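# State Visit to Demby: Questions and Answers for Residents

Last updated Tuesday, May 20, 2008

The President of Vuruvier will visit Demby for 2 days in October, as a guest of the national government. The city office has been getting the same questions by phone and at the counter, so the answers are collected on this page. It will be changed as the program is settled.

**Why Demby and not the capital?**

Talks between the two governments take place in the capital the day before. Demby was added because the trade agreement covers the port at Siriwan, and the port is run from offices in our city. The choice was made by the foreign ministry. The city was asked if it could host and the council voted yes.

**Is the public rally still planned?**

Yes. It will be held at Turnosico Stadium on the first afternoon. Both leaders are expected to speak. The ministry has asked for a program of no longer than 90 minutes, including music.

**How do I get a ticket?**

Tickets are free and are given out by drawing. Forms will be at the city office and at all branch libraries from the first week of September. One form per household, up to four seats. Tickets carry the holder's name and can't be passed on.

**Do I have to support either leader to attend?**

No. The form doesn't ask about party or opinion. Banners on poles are not allowed inside for anyone. Small paper flags will be handed out at the gates, and you don't have to take one.

**Can people protest?**

Yes. A permit is needed for any gathering of more than 53 people, the same as on any other day. Three groups have applied so far, two against the visit and one for it. The area set aside is the north parking lot, which can be seen from the main road.

**What is this costing the city?**

The council approved $876,000. Most of that is police overtime and street work that was moved up from next year. The national government pays for the visitors' own security, travel and lodging. A full account will be posted after the visit.

**Will the wall along the airport road be built?**

No wall is planned. There was a proposal to put up fencing in front of the houses on the east side, and it was dropped after the April hearing.
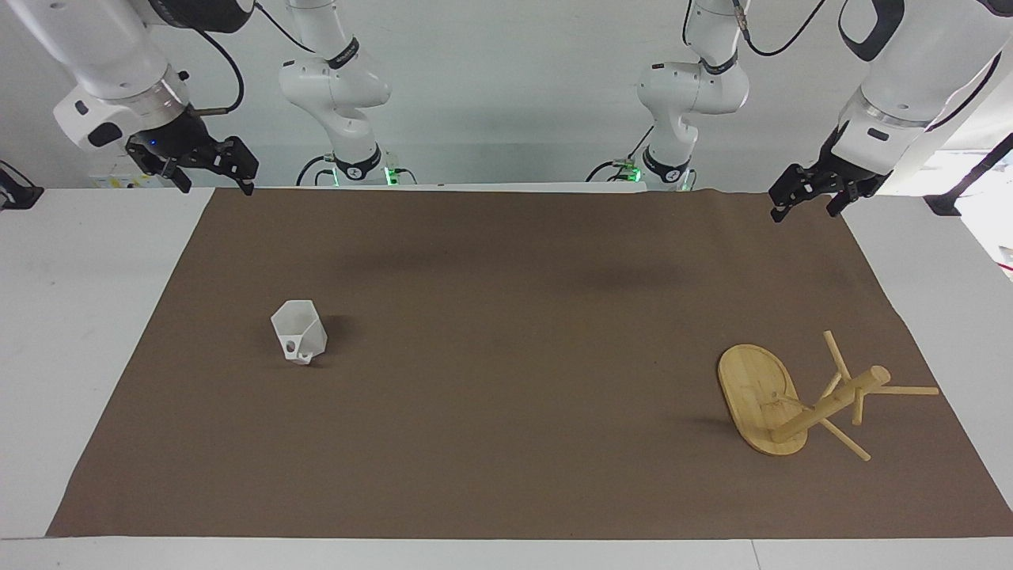
*White robot arms over a table covered with a brown mat.*

**Which streets will be closed?**

The airport road and Harbor Street will close while the motorcades pass, for up to 40 minutes each time. Streets next to the stadium will be closed all of the first day. Residents of those blocks will get a windshield pass by mail. Buses 4 and 11 will run on a changed route, to be posted at the stops.

**Are the schools closed?**

Only the two schools inside the stadium zone, and only on the first day. A story in the paper said that students would be made to line the route. This is not correct. A children's choir will sing at the stadium, with signed permission from parents.

**I run a business near the stadium. Will I be paid for lost trade?**

There is no fund for this at present. The council is due to take it up at its June meeting. The 130 businesses inside the zone have been sent a letter with the hours when deliveries can get through. If yours didn't arrive, call the city office.

**What is in the trade agreement?**

The text hasn't been released. The foreign ministry says it lowers duties on farm machinery and timber, and lets ships from Vuruvier use Siriwan under the same fees as our own. Questions about the agreement should go to the ministry. The city has no part in the talks.

**What if the visit is called off?**

Tickets would be void and streets would stay open. Notice would be given on this page and on local radio.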